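Pleltgate Remote Commentary: Frequently Asked Questions

What is the remote commentary service?
Your commentators stay in our studio in Verna and speak over the pictures that arrive from the stadium. The sound is then returned to your production truck or sent directly to your distribution point.

Which formats do you accept?
We accept 1080i, 1080p and UHD signals. If your match is made in HDR, please tell us when you book, so that we prepare the correct monitors in the booth.

How long is the delay between the stadium and the booth?
On our fibre line from the Andov arena we measure 67 milliseconds in one direction. Over public internet the delay is longer and it can change during the match, so we always make a test with you first.
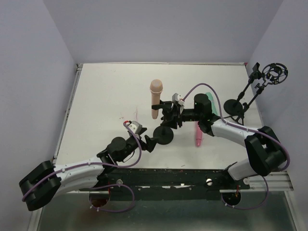

Can we have commentary in more than one language?
Yes. There are 10 booths, and each one has its own talkback to the director. For each language we need a separate booking form, also when the commentators come from the same company.

At what time should the commentators arrive?
Please come 79 minutes before kick-off. The line check is done first, then the headsets, and after this there is still time for a coffee.

What happens if the main line fails?
We switch to the second line, which is run by Shin and enters the building from another street. The commentator may hear a short click. If both lines fail, the booth has a telephone connection to the truck.

Do you keep a recording?
We keep the clean commentary sound for 99 days. After this time it is deleted and we cannot get it back. If you need it for longer, ask for a copy before the period ends.

Who do I contact about a booking?
Si-eun Min answers all booking questions. In July the office closes at 3 pm, but the technical desk stays open whenever a match is on air.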